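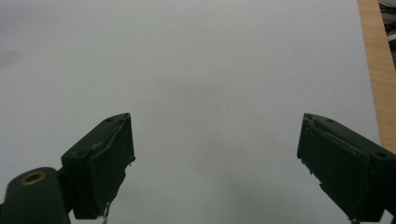

中间空着的一大片白

# 找人凭记忆画地图，画得难看的优先

大家好，我是 Orsolya，在 Festurley 住了很多年，现在跟 Siham Bouzid 一起做一本小册子，名字暂定《走过去就到》。里面收的全是普通人凭记忆画的地图：小时候上学的路、外婆家附近的菜市场、第一份工作的那栋楼、已经拆掉的汽车站……什么都行，只要是你自己走过、现在还记得的地方。

先说清楚，我们不要好看的地图！上一本出来以后，好几个人跟我说"我想参加，可我不会画画"，我听了真的着急。你把河画成一条歪歪扭扭的线，把面包店画成一个方块，旁边写"这家的老板很凶"，我就特别高兴。比例不对没关系，方向画反了也没关系（Siham 自己那张就是反的，她到排版的时候才发现，我们商量了一下，照原样印了）。

## 想找什么样的人

年满十八岁，愿意坐下来画一张图，再跟我们聊聊它。住不住在 Festurley 都可以，不过聊天那次最好能当面来。中文、法语、阿拉伯语我们都能应付，匈牙利语找我。图上的字请用你当年在那个地方说的语言来写，方言也行，拼不出来就按读音瞎写，我们会在页脚加注释。

这次我特别想收到几类图，有的话请一定来：

- 搬过很多次家的人，随便挑其中一处
- 送过信、送过货、开过夜班车的人
- 村子或者街道后来改了样子的，认不出来的那种
- 只记得屋里、不记得屋外的（画一间厨房也算地图）

上一本里城市太多，乡下太少，这个得怪我，我当时只顾着问身边的朋友。

## 参加的话要做什么

整个过程分3次见面，每次2小时，中间隔一两个星期，时间可以跟你商量。

第一次就是画。纸和笔我们准备，你带自己用惯的笔来也好。画的时候不要查手机地图，也不要翻老照片，这一条请大家配合一下，一查味道就全变了。卡住了可以停下来喝茶，记不起来的地方就让它空着，千万别为了填满去编一条街出来。

第二次聊天。Zineb Soliman 会把你的图摊在桌上，从你落笔的地方开始问：这里住过谁，冬天走哪边，为什么到了这个路口就不往下画了。她问得很慢，人也很耐心，我旁听过，自己都想再画一张。会录音，录音只用来整理文字，书印出来以后就删掉。

第三次看校样。文字由 Zineb 先理一遍，每篇最多2000字，你可以改，可以删，也可以说"这段我不想让我哥看到"，那就拿掉。署真名、只写名字或者不署名都行。到这一步你要是整篇都不想登了，也没问题，原图还给你，我们不会追着问。

## 能拿到什么

钱的事直接讲：我们付不起稿费，车费凭票报销，三次见面都有热茶和吃的。书印好以后每位作者拿两本，原图扫描完归还本人。图的版权一直是你的，我们只用在这本书和开印之后的小展览里。以后别人想用，得先问过你。

小册子计划做82页，由 Murnell 印刷，还是上次那种略带粗糙的纸，铅笔线印上去挺好看的。彩色页不多，所以用彩铅画的朋友先跟我讲一声，我好排位置。

## 怎么报名

写封邮件或者留个便条给我都可以，便条放在 Baumgartner 书店收银台旁边的信箱里，写我的名字就能收到。不用简历，也不用作品，告诉我下面几样就够了：

1. 怎么称呼你
2. 想画哪里，一两句话
3. 平时什么时候方便，白天还是晚上
4. 有没有吃的忌口，或者上楼梯不方便

最后那条请别不好意思写。我们平时用的房间在二楼，没有电梯，不方便的朋友我会改约在书店后面那间小屋，那里反而更暖和一点。

还没想好画哪里也可以先写信来。上回有位 Souad Ait Brahim 女士，信里只写了一句"我记得一棵无花果树"，结果她从树开始画，把半个村子都画出来了，纸不够，又接了一张。那两张现在是我最喜欢的跨页。

我回信有点慢，一般隔几天才集中看一次。要是一个星期还没动静，麻烦再催我一下，我不会嫌烦的！画图的见面从十二月初开始排，名额先到先得，这本排满了就放到下一本，不会让你的信白写。

想先看看上一本的，Baumgartner 靠窗的桌子上有一本样书，可以随便翻，翻旧了也没事，就是别带走，只剩这一本了。

Orsolya Kun
2024年11月21日，星期四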